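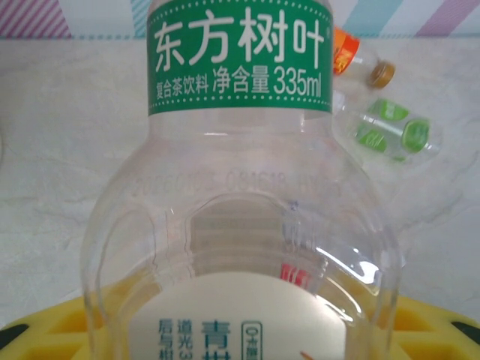

Dear Meenakshi,

August 2022, and I owe you the summer report on the Harkley bottle project. Thank you again for letting us carry the leftover money over from spring. It made a real difference, as I hope you'll see!

The short version is that the reading room now has 314 drink bottles cleaned, sorted and entered in the card file, out of the 533 that came to us from the Ahuja family. I had hoped to be further along, but July was slow (the sink in the back was out for most of it, and we ended up carrying water down the hall in buckets).

Geeta Tomar has been working through the clear plastic tea bottles, and they take longer than the glass ones. The lettering is often on more than one side, so a card has to say what is on the band, what is on the body and what can only be read by looking through from the front. The 335 ml Oriental Leaf bottle is a good case. The green band gives us the name, 东方树叶, along with "compound tea beverage" and the net content, all in white and very easy to copy. The white oval label is another matter, with its teal characters running down in columns, and Geeta has gone back to it more than once. The code on the shoulder is faint, and we have agreed to write down only the characters we are sure of and leave the rest as dots.

We did change one thing from the plan you approved. Girish Katiyar was going to flatten the plastic bottles to save shelf space, and after trying it on 5 spares we all felt it was a shame. The ridges and the rounded panels are half the pleasure of these things, and the labels creased badly. So they are being kept whole, which means we need more shelving than I told you in the spring. Sunita Mishra has priced 14 open trays from Foner and I'll send her sheet on separately.

Still to do:

- finish the tea and juice bottles
- get the Chinese labels read over by a second person
- replace the worn card drawers
- choose pieces for the window at Fornstead

No new money is needed for the first two. I'd love to talk about the trays whenever you have a moment.

With warm thanks from all of us,

Kusum Bhardwaj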